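Clearing a table is still slow work

Tia Gosling tests handling tools at Curutero in Istport. Asked whether a machine can put away groceries yet, she said, "Some of them, slowly."

Boxes are solved, in her view. Soft packs are harder. "A pouch changes shape when the jaws close, so the grip you planned is gone." Out of 100 pouch picks in July, her arm dropped three.

Open jars she still leaves to hand-held grippers.
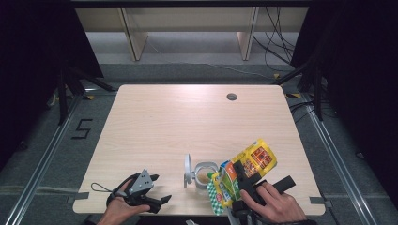
What comes next

Lids, Gosling said. "Closing one takes 2 grippers and good timing."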